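Driltwood Cottages
Between-Guests Safety Checklist, with Comments
Walked 19/04/2020

I've kept this list going for a good many seasons now, and every time I copy it out fresh I add a bit more chatter to it, so please bear with me. The short items are the ones to tick. The comments underneath are for whoever does the walk after me, and they're the part I'd have loved to have when I started out! Take your time with it. The cottage is small, but I still allow a whole morning.

OUTSIDE AND ENTRY

1. Path lights working — OK
2. Handrail on the front steps firm — NEEDS ATTENTION
3. Door lock and deadbolt turn freely — OK
4. House number readable from the road — OK

Comment: The handrail has a little give at the bottom post again. Put your whole weight on it and lean, don't just wiggle it with one hand, or you'll miss it the way I did in October. I tightened the lower bolt and it held for the rest of the morning, but the wood around it is getting soft and I'd like a new post before the summer guests arrive. As for the house number, I drove out to the road and came back toward it slowly, pretending I was an ambulance driver. The lilac is creeping up on it but it's still clear enough to read.

SMOKE, FIRE AND CARBON MONOXIDE

5. Smoke alarm in hall tested — OK
6. Smoke alarm in each bedroom tested — OK
7. Carbon monoxide alarm tested — OK
8. Fire extinguisher gauge in the green — OK
9. Escape plan posted inside the closet door — NEEDS ATTENTION

Comment: Hold the button until it really shrieks. A polite chirp only tells you there's a battery in there. The extinguisher is the Plosix one under the sink, and I turn it upside down and give it a few thumps while I'm at it, the way my father did with his. The escape plan has faded so badly that the arrows have gone a sort of pale lemon color, and I couldn't follow it myself with my glasses on. A new copy is on the list.

BEDROOMS

10. Window opens fully and stays up — OK
11. Tall furniture fastened to the wall — OK
12. Blind cords tied up out of a child's reach — OK
13. Lamp cords uncracked, plugs snug — NEEDS ATTENTION
14. Small items left by guests gathered up — OK

Comment: I do go on about the furniture, I know. The strap behind the big piece in the back bedroom was put on with the short screws that came in the packet, and those were never going to hold anything in old plaster. It has long ones now, straight into the stud. Open the doors and pull down gently, and if it so much as nods at you, stop and write it up.
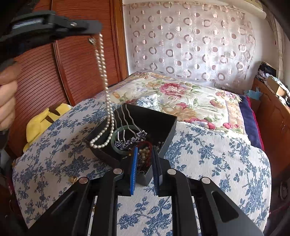
Small things are the other half of a bedroom walk, especially if the next family has a crawler with them. Beads, button batteries, earring backs, cough drops, loose change — get right down on your knees and look along the floor toward the light, and run your hand under the edge of the rug. Anything of value goes in an envelope with the date and the room written on it, and I call the guest that same day. The lamp by the window in the front bedroom has a cord that's stiff and cracking near the plug. I've taken it out to the shed, so don't be a dear and put it back!

KITCHEN AND BATH

15. Outlets near water trip and reset — OK
16. Hot water not scalding at the tap — OK
17. Stove burners light and shut off cleanly — OK
18. Non-slip mat in tub, suction cups good — REPLACED
19. Cleaning supplies up high and latched — OK

Comment: Let the hot tap run a good long while before you test it, as the pipe to the bath takes an age to warm up. The old mat had gone slimy underneath and half the cups wouldn't grip, so there's a new Stesis one in its place. Please hang it over the side after you clean. It lasts ever so much longer that way, and it smells better too.

UTILITY CLOSET

20. Nothing stored against the water heater — NEEDS ATTENTION
21. Breaker panel clear and labeled — OK
22. Shutoff valve tagged and easy to turn — OK

Comment: Somebody had tucked the folding chairs in beside the heater again. I moved them to the porch. The water meter read 3725 when I started, and I looked again after lunch with every tap closed and it hadn't budged, so I'm happy there's no leak hiding anywhere.

STILL TO DO

New bottom post for the front handrail. I've left a message with Benavides Hardware about one.
Fresh escape plan, printed large, with darker arrows this time.
New lamp or new cord for the front bedroom.
A proper hook on the porch for the folding chairs.
Trim the lilac once it's done blooming.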